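Alles auf den Tisch?

Seit April verkauft Deler sein Küchenprogramm »Lis«: ein Becher für Besteck und Stäbchen, ein Regelwerk von 11 Seiten und das Versprechen, man finde danach jedes Werkzeug sofort. Ich habe die Entwicklerin des Programms am späten Vormittag in den Räumen von Zurkport getroffen und meine Zweifel gleich mitgebracht.

»Schubladen sind Friedhöfe«, sagt sie zur Begrüßung. Der Satz steht auch im Prospekt. Was täglich gebraucht werde, gehöre aufrecht in einen Behälter mit Löchern, mitten auf den Esstisch. Ob das bei einer vierköpfigen Familie nicht vor allem im Weg stehe? »Man gewöhnt sich nach fünf Tagen daran.« Woher sie die Zahl hat, lässt sie offen. Erprobt wurde das Ganze in fast 210 Haushalten, ausgewertet hat es Deler selbst.

Stäbchen, Servierlöffel und Zange kommen bei ihr zusammen in einen Becher. Auf meine Frage, warum die Zange nicht beim Herd bleibt, wo man sie braucht, wird sie knapp: »Weil man am Tisch auch auftut.«
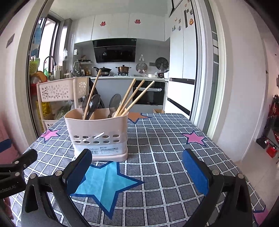

Bei Wornari, wo man Einbauküchen plant, hält man davon wenig: Holzstäbchen müssten nach dem Spülen einzeln liegen, heißt es dort, ein voller Becher trockne unten schlecht, Löcher hin oder her.

Die Entwicklerin kennt den Einwand. »Dann nimmt man eben weniger Stäbchen.« Im Regelwerk steht allerdings, sechs Paar seien das Minimum. Darauf angesprochen, blättert sie eine Weile und sagt, das werde überarbeitet.

Über den Rest der Küche reden wir kaum. Wok und Topf dürfen auf dem Herd bleiben, Gläser aufs Regal, dazu sage das Programm nichts. Mir kommt das für den Preis etwas dünn vor. »Sie bezahlen die Entscheidung«, sagt sie, »den Becher könnten Sie überall kaufen.« Das glaube ich ihr.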